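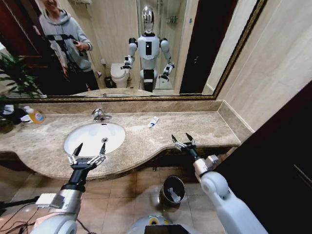 Can a machine tidy up after someone in the bathroom yet?
Parts of it, with a person close by. Picking up one thing and setting it down where it belongs is getting good. Doing the whole room with the door shut is still a way off.

May, notebook, bathroom chores. Started 9:40.

I wrote the question down first thing because Urho asked it over coffee and I gave him a five-minute answer that wandered all over the place. The two lines at the top are the short version. The rest of this entry is for me and for whoever picks up the list next.

Chore list as it stands, easiest to hardest, my ranking (Līga disagrees with the middle):

- toothpaste tube off the counter and into the cup
- bottle moved aside so the counter can be wiped
- wipe the counter, front edge included
- wastepaper bin out, emptied, back
- towel folded and hung
- sink scrubbed, drain cleared of hair

Toothpaste first. I love this one! It sounds like nothing and it has everything in it. A tube lying flat on stone gives you very little to get under, so two fingers have to come down close to the surface and pinch without scraping the counter. A full tube and a nearly empty one are different objects as far as grip goes. Yung-ching's idea is to go for the cap end every time, where the shape is stiff, and I think he's right. Try cap end against middle, 34 goes each, same tube, then swap to a squeezed-out one.

Mirrors. Put a big one over a sink and everything on the counter shows up twice. Depth goes strange in it too – you get a second room behind the wall, nicely furnished. Anneli wants to mask the mirror out by hand at the start of each run. Fine for now, but a home machine will have to work that out for itself. Also on the list of shiny trouble: faucet, shower glass, the robot's own head.

Wiping. The counter we have curves in and out along the front, and my straight-line wipe path from the Kivus kitchen is useless on it. Need a path that follows the edge. Shirley has code for edge following from the Filtel shop-floor job (wiping down machine beds, a much kinder shape) and says it should carry over with a bit of work. Ask her for the version with the pressure limit in it.

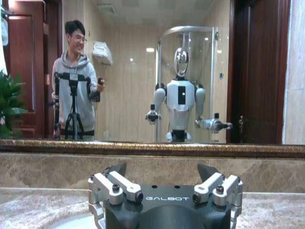
Gripper at the counter, mirror behind. Controller in hand on the left.

Note on driving by hand. I keep hearing that it doesn't count if a person is steering, and I see it the other way. Steering tells you whether the arms and fingers could do the chore at all. If a patient person can't get the tube into the cup with these two fingers, no amount of clever software is going to save us. If they can, we know what to aim for. So every chore gets a steered round first, and the time goes in the table next to my own time with my own hands. My time for tube into cup is 3 seconds. I'd be thrilled with 26 from a machine.

Shop floor versus home, since Urho will ask again: the Stamano line does one pick all day, with the part in the same place and a fence around it. At home the bottle is wherever the last person left it. Roughly 1000 picks of the same part teach you less about a bathroom than a week of somebody's actual mess. That's my hunch, anyway, and Līga says put it in writing so she can hold me to it. Done.

To do:
- softer pads for the fingertips, ask Sjöberg what thicknesses they carry
- a cup with a heavy base
- three tubes, full, half, nearly gone
- Anneli: mask file for the mirror
- me: redo the bin step, as reaching that low next to the counter needs its own plan

Back at it after lunch, cap end first.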